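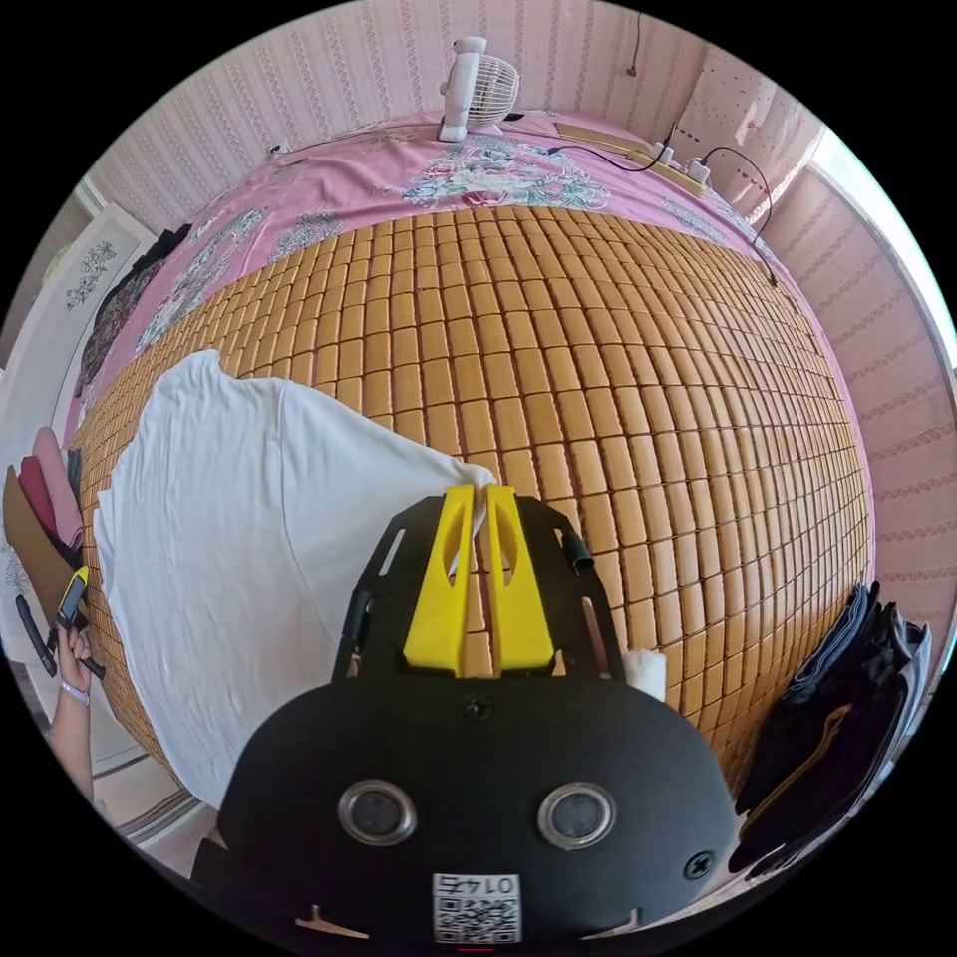 Household Textiles: Notes for Week 8

Monday, March 9, 2026
By Prakash Reddy

Print | E-mail

Fiber content and care

Students should have read the January handout on weaves before attending. Cotton absorbs water readily and tolerates high heat. Wool does not, and will felt if agitated in warm water. Blends are to be treated according to the more delicate fiber present — a point often missed on the midterm.
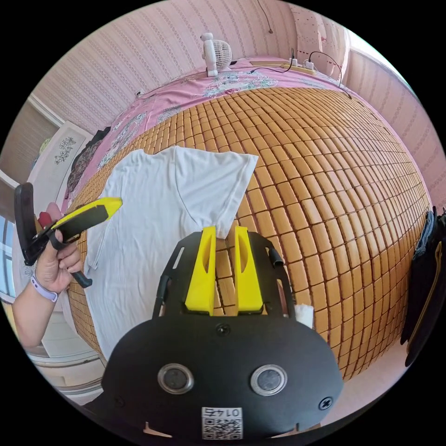 Shrinkage is expressed as a percentage of the original length. A panel measuring 500 mm before laundering and 475 mm after it has shrunk by 5 percent. Lengthwise and crosswise results are recorded separately, as most woven goods shrink more along the warp.

The Wokstead reader (chapter 5) gives a fuller account of relaxation shrinkage. Ševčík's chapter on finishes is optional.

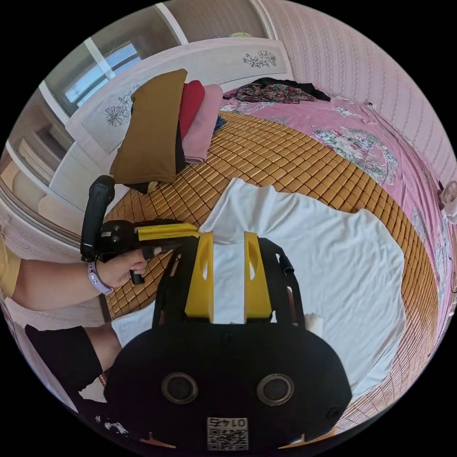
Assignment

Select one cotton item and one blended item. Copy the care label of each in full, then explain every symbol in a sentence. Submit the work on paper to Room 713 before the next lecture. Late work requires written permission from the department.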